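Render node drops out of queue after frame 142
Status: Resolved
Product: Sododen Render Manager
Site: Beltmont
Priority: Normal

Reported behaviour: Node Khalaf stops answering the manager partway through a Cycles job. Frames up to 142 are written; the next stays at "assigned" until the 90 second timeout. Other nodes finish normally.

Checked: Swapped network cable and switch port, no change. GPU peaks at 94 per cent memory on this job. Worker log ends with "cache write failed". Scratch drive was full of old denoise passes.

Action: Cleared scratch, moved the cache path to the Loltwood share, set retries to 2. Resubmitted Sunday evening.

Result: Job completed, colour output matches the other nodes.
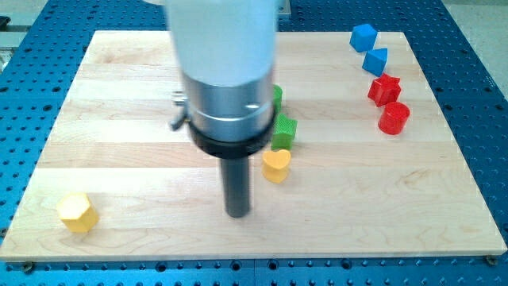 Retries can go back to default once the scratch cleanup script is scheduled on Khalaf. Reopen this ticket if the cache error returns.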